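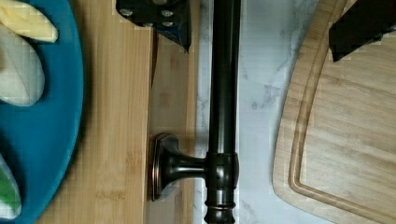
Round blue plate on the bamboo, marble countertop alongside.

Rasulia Large Bamboo Cutting Board

A big board for everyday kitchen work. The Rasulia Large is made for people who want to chop, slice and set down a bowl on the same board without running out of room. It is built from strips of bamboo pressed and glued side by side, with the grain running the long way. Corners are rounded on all four sides and the edges are lightly sanded.

A juice groove runs around the board a short distance in from the edge. It will hold what comes out of a couple of tomatoes or a rested chicken. For a large roast, empty it once partway through carving.

Size and placement

The Large needs a clear stretch of counter. Measure before you order, and leave a little space in front of the toaster or whatever else lives along the back wall. Most of our customers leave the board out all the time and put it away only to wipe down the counter.

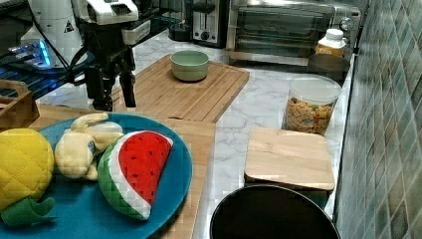

If your counter is short, look at the Undar instead. It is the smaller board in the same line and comes in a lighter finish. Many people buy both and keep the Undar for bread and fruit, with raw meat and onions going on the Large. The two are sold separately or as a pair.

Neither board has rubber feet. On polished stone, put a damp dish towel underneath if you are doing heavy chopping. For plating up or cutting soft fruit you won't need it.

Material

100 percent bamboo, water-based glue, food-safe mineral oil finish. No stain is used. Color varies from board to board, with light and dark strips in the same piece — we do not sort for color and can't match a board to one you already own.

The first run was 500 boards, pressed for us by Gison. Nuwan Dissanayake, who drew up the original board, moved the groove slightly closer to the edge for the second run to give more flat cutting area. All boards now in stock are from the second run.
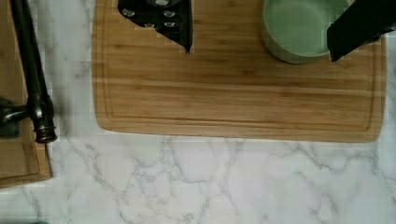
Care

Wash by hand with warm water and a little dish soap. Wipe both faces dry and stand the board on its long edge until it has dried through. Do not put it in the dishwasher or leave it soaking in the sink.

Oil it when the surface starts to look dull. In a busy kitchen that may be once a month. Our Seneviratne board oil comes in an 8-ounce bottle, and any plain food-grade mineral oil will also do. Rub it in along the grain, leave it overnight, and wipe off the extra in the morning. Don't forget the groove.

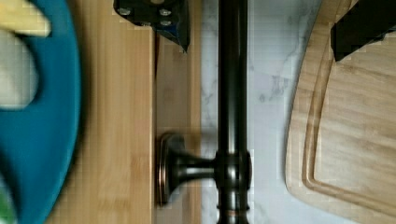

Light knife marks are normal. Fine sandpaper will take them down, and the board should be oiled again afterward.

Orders and returns

Ships flat in a plain carton. Unused boards can be returned for a refund. If yours arrives split or warped, write to Nazma Herath in customer service with your order number and a photo of the damage — keep the carton until you hear back.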